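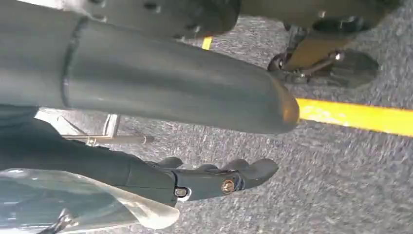 Jolanta Wasilewska objected, on reading our first draft, that a grasp classifier tested in the room where it was trained has told us very little, and that we should say so before giving any accuracy at all. We agree, and have moved the limits of the study to the front of the section.

5.2 Does the wrist view carry grasp information?

The Marnora classifier takes a single wrist image and returns a score for whether an object is held. We trained it on 900 labeled images and tested it on 533 more, collected in the same room over the same weeks in October. On the test set it was wrong 211 times. We had expected a much lower count from our pilot runs, and the gap needs explaining before anyone builds on the method.

Our first suspicion was the labels. Kaiwen Cao and Cuiping Lu relabeled the test set separately and disagreed mostly on images where a part touched one finger but carried no load. Dropping those images helped less than we had hoped. Contact and support are different things, and a still image often can't separate them. An object resting against a finger can look much like an object in a firm grip.

Our second suspicion was the background, and here we are on firmer ground. The wrist camera sees a good deal more than the hand. Depending on the arm's pose, the floor may fill a large part of the image, or the ceiling lights and the furniture may. Successful grasps in our training data usually ended with a lift, so images labeled "held" tended to look out across the room, and images labeled "not held" tended to look down. A network given this material can do well in training by learning which way the camera points. We think ours partly did.

To check, we masked the hand and the object in every test image and ran the classifier on what was left. A sound method should fall to chance. Ours stayed above it. We do not report a corrected score, as we don't trust any of the corrections we tried.

Figure 6. Wrist-camera view with a white plastic shell between the upper and lower fingers. Yellow floor lines, a desk with two people seated at it, and a ceiling light panel are also in view.

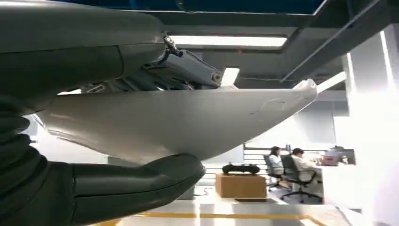

Tipene Trevaskis replied that the masking test is too harsh, because arm pose is real information and a robot that has lifted its arm probably has lifted something. We accept the first half of the argument. The second half is exactly the assumption a grasp check is supposed to test. If pose is allowed in, the joint encoders already supply it at no cost, and the camera has to be judged on what it adds.

The view in Figure 6 shows why the question is still open. The finger contact is large in the image and the shell is bright against the dark hand, so a person has no trouble with it. We would like to credit the network with using the same cues. The masked results do not let us.

Two further cautions apply. Lighting in the room was never varied on purpose, and bright fixtures wash out parts of some images. The Betach baseline, which uses motor current alone, was run with its default threshold, and a tuned version might close whatever gap remains. Earlier comparisons, including our own, were careless on this point.

We therefore make a narrow claim. Wrist images contain some signal about whether an object is held, and we cannot yet say how much of it comes from the hand.

Related items
Xu, Wasilewska: Background leakage in wrist-mounted vision
Motor current as a grasp check: notes on Betach
Trosero: a set of masked hand images
Lu, Cao: When labelers disagree about contact
Matos gripper calibration, technical note 2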